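Inicio Visitas Materiales Archivo Contacto

Visita a la planta de esmaltes de Buridum

Tiempo de lectura: 4 minutos

La planta de Buridum ocupa dos naves paralelas junto al canal y produce engobes, fritas molidas y esmaltes en suspensión para azulejo y vajilla. El grupo entró por la nave norte, donde se reciben las materias primas, y siguió el orden del proceso hasta el laboratorio de control. Nos guio Rainer Mühlbauer, jefe de producción, con Eleri Cadwaladr en la parte de ensayos.

Recepción y almacenamiento

El caolín, el feldespato y el cuarzo llegan en sacones y se descargan a silos separados. Cada partida queda retenida hasta que el laboratorio libera la muestra: humedad, residuo en tamiz y pérdida por calcinación. Las partidas de caolín son las que más rechazos generan, según Mühlbauer, casi siempre por hierro. Un caolín con exceso de óxido amarillea el engobe después de la cocción y obliga a subir la proporción de opacificante, con el coste correspondiente.

Los pigmentos se guardan aparte, en un cuarto cerrado con su propia extracción. Se pesan a mano. Mühlbauer explicó que probaron la dosificación automática y la retiraron: las cantidades pequeñas de pigmento se adherían al tornillo y contaminaban el lote siguiente.

Molienda

La molienda se hace en húmedo, en molinos de bolas de alúmina con revestimiento de goma. Hay 6 molinos en servicio. Los dos más antiguos se reservan para colores oscuros y no se intercambian con los demás. El ciclo se detiene por residuo, no por tiempo, de modo que un mismo producto puede tardar más o menos según el desgaste de la carga. El operario toma una muestra por la boca del molino, la pasa por el tamiz y anota el resultado en una hoja de papel que después se transcribe.

Preguntamos por el ruido. Los molinos trabajan dentro de un cerramiento de panel y la conversación es posible a un par de metros, aunque en la pasarela superior hay que llevar protección auditiva. Polyxeni Margaritis, que venía por la parte de prevención, echó en falta señalización en el segundo tramo de la escalera. La observación quedó anotada.

Desferrización y tamizado

A la salida, la suspensión atraviesa un separador magnético y un tamiz vibratorio. Los imanes se limpian entre lotes. El agua de lavado va a una balsa de decantación y se reutiliza solo en productos oscuros – en blancos se emplea siempre agua descalcificada. El lodo recuperado se prensa y se entrega a un ladrillero de la comarca.

El lote que se descargaba durante la visita era el 508, un engobe rosado para vajilla que se vende bajo el nombre Winine. El depósito de maduración lo mantiene en agitación lenta antes de envasar. Si la viscosidad deriva, se corrige con desfloculante en adiciones mínimas, esperando entre una y otra.

Laboratorio

El laboratorio es pequeño y está bien ordenado. Se controlan densidad, viscosidad y color, este último sobre placa cocida. Cadwaladr insistió en que el tono en crudo no sirve para decidir: dos engobes que parecen iguales antes del horno pueden separarse de forma clara después. El archivo de placas patrón llega a la referencia 224 y se renueva cuando una de ellas presenta rayas.

Para la comparación visual se prefiere una superficie clara, mate y de tono neutro o ligeramente cálido. Los colores saturados en el entorno inducen error en el observador, y la iluminación lateral exagera las diferencias de textura.
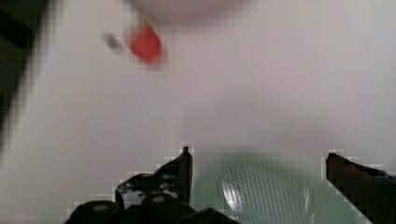 Superficie lisa de tono blanco rosado, vista de cerca.

La comparación instrumental se realiza con espectrofotómetro y se registra junto al número de lote. Cuando la lectura y el ojo no coinciden, se cuece una segunda placa en otra posición del horno. Jade Thibodeau preguntó por la tolerancia de color pactada con los clientes; depende del contrato y no se facilitó ninguna cifra.

Envasado y salida

El producto se envasa en bidones de 80 litros con tapa de ballesta. El etiquetado incluye densidad de entrega y fecha de molienda. Se recomienda remover antes de usar y no almacenar por debajo de cero grados.

La visita terminó en el muelle de carga. Quedan pendientes de recibir las fichas técnicas de la serie rosada y el procedimiento de limpieza de imanes, que Mühlbauer ofreció enviar. La próxima salida del grupo será en junio, a los hornos de Clatemwood.

Contacto | Aviso legal | © Clatemwood, grupo de visitas técnicas | Volver arriba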